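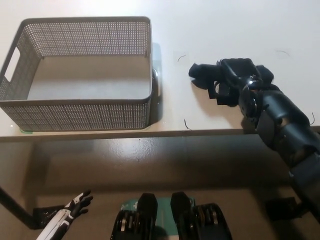 Nele Visser wanted to know whether it could be told to stop halfway, with the cloth still in its fingers, and whether it would then remember what it had been doing.

Lucimara Honorato said that it could be stopped at any point. Remembering was a separate function and had its own settings page. She wrote the question down on the visitor sheet, under Operation, and gave it the number 7.

The open day at Wekmont had begun at ten. The cell was on the ground floor, behind the goods lift, and held one table, one basket and the robot. A line of tape on the floor marked where visitors were to stand. The task was called Indale in the task list, after the village where the first version had been written, and it consisted of moving a piece of black cloth into a grey basket. There were other tasks, but Indale ran in the mornings.

"How many times has it done this?" said Nele.

"Under the current settings, 3064."

"And the cloth?"

"The cloth is replaced every 98 cycles. The edges fray and the grip estimate drifts."

Nele had come from Skundden on the early train. Skundden washed and sorted hotel linen, and for two years it had been paying Deng for a sorting line that could not tell a napkin from a pillowcase. She had been sent to look at alternatives and to return with a figure. She had a form for the figure. It had one box.

"Start it again, please," she said.

Lucimara pressed the green key. The joint currents came up on the monitor as six traces, then settled. She explained that the fingers closed to a set force and that the wrist held its angle until the arm controller reported position. If the report did not arrive within the limit, the hand kept hold of whatever it had and waited.

"For how long?"

"Until someone comes."

Nele looked at the monitor for some time. She asked what it did at night. Lucimara said the drives were powered down at six and the brakes engaged, and that the controller stayed on to keep the clock.

"Does anyone come, if it stops after six?"

"It cannot stop after six. It is already stopped."

This went on the sheet as well, though without a number.

At half past eleven a second group arrived and stood along the tape. One of them asked about noise, and Lucimara read out the value, 69 decibels at one metre. Nele moved to the end of the line to make room. She took the form out of her bag, unfolded it against the wall and held the pen over the box.

"Could you do the one where it waits?" she said.

Lucimara opened the settings page and disabled the position report.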